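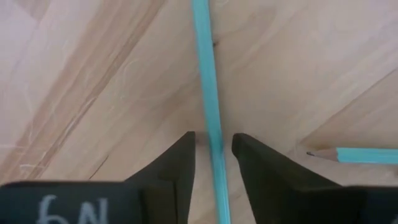

Skema Match Ball, size 4

Youth soccer ball for ages 8 to 12. Hand-sewn panels, butyl bladder, one year on the seams.

Okay, so this is the ball I get asked about more than anything else in the shop, and I've been putting off giving it a proper page because I knew I'd go on too long. I'm going to go on too long. Skip down to the specs if you only came for those!

I coached under-tens for years before I started selling gear, and I went through a lot of bad balls. You know the kind. They feel great in the store, you pump them up for the first practice, and by the second month they're shaped like an egg and the printed pattern is coming off on everybody's shins. The Skema is the one I kept going back to with my own money. When I opened up, it was the first thing I ordered.

What it's like to play with

Soft off the foot, but it doesn't feel dead. The cover has a little give to it, so kids who are just learning to strike through the ball with their laces don't come away limping, and it still pings nicely when somebody catches one clean. The surface has a fine texture (you feel it more than you see it) and that helps keepers a lot on damp mornings. Mine used to complain about slick balls all fall long, and I heard much less of that once we switched.

It flies straight. I know that sounds like a small thing, but plenty of balls at this price wobble around in the air, and it's hard to teach a kid to read a cross if the cross itself can't make up its mind.

The bounce is medium. On short turf it sits up nicely, on long park grass it dies a bit sooner than a harder ball would. If your home field is one of those shaggy ones, add a touch more air and you'll be fine.

Size 4 or size 5?

Most leagues I deal with use a 4 for ages 8 to 12 and move up to a 5 after that. Please check with your own league before you order, though, as I've seen clubs switch a year early. I'm happy to swap sizes if the ball hasn't been inflated. Once there's air in it I can't sell it as new, so take a good look at the number printed by the valve before you get the pump out.

Air, and how to get it in there

The ball ships flat. It needs a needle pump, and you should wet the needle first — a drop of water is plenty, or the valve oil if you have it. Going in dry is the number one way people wreck a valve, and I can tell when it's happened, so please don't send me a torn one and call it a defect!

Check it every couple of weeks during the season. Butyl holds air well, but nothing holds it forever. If you'd like a pump to go with it, I carry the Fitent hand pump, which has a gauge built into the side and two spare needles clipped under the handle. It's slow compared to a floor pump. It also fits in a coat pocket, and I've had mine through three winters.

Looking after it

Wipe it down with a damp cloth after muddy games. No washing machine (yes, somebody did). Don't leave it in the trunk of a hot car in July, and don't let the kids sit on it during the halftime talk, which I realize is like asking the rain not to fall. Let a little air out if you're storing it over the winter.

Specs

Size: 4
Panels: 32, hand-sewn
Bladder: butyl
Cover: textured synthetic
Surface: natural grass and turf
Colors: white with navy, white with orange, all yellow
Ships: deflated
In the box: ball, one needle, care card
Warranty: one year on seams and shape, normal play

Not meant for concrete or blacktop. It'll survive the odd driveway session, but the cover scuffs fast and the warranty won't cover it. For street play look at the Juter, which has a thicker skin and feels like kicking a grapefruit until you've broken it in. Kids who play in the road seem to love it anyway.

Team packs

I do a team pack of four balls in a mesh carry bag for $93, and you can mix colors within a pack. My own preference is all yellow for practice because you can find them in the bushes, and white for game day. The bag is made by Espinoza and has a proper drawcord lock on it, so the balls don't roll out across the parking lot every time you open the car.

If you're buying for a whole club, drop me a line before you order and I'll work something out. February is when everyone remembers spring season is coming, and the orange ones tend to go first, so earlier is better.

What people have told me

"Bought two packs for our under-elevens last spring. One ball went over the fence and is gone forever, the rest are still round. The yellow was a good tip." — Hamisi Makori

"Nice ball, a little softer than I expected. My daughter likes it more than I do and she's the one playing. Pump needle was missing from the box but a new one came in the mail without any fuss." — Cosmin Dumitrescu

(Sorry again about the needle, Cosmin!)

Shipping and returns

Orders in before noon go out the same day, everything else the next working day. Returns are fine for 30 days as long as the ball hasn't been inflated. For a warranty claim, email me a photo of the seam or the bulge along with your order number, and I'll usually answer that evening, once my own kids are in bed. You don't need to mail the old ball back unless I ask for it.

White with navy is in stock now. All yellow is in stock. White with orange is down to the last few, with more on the way.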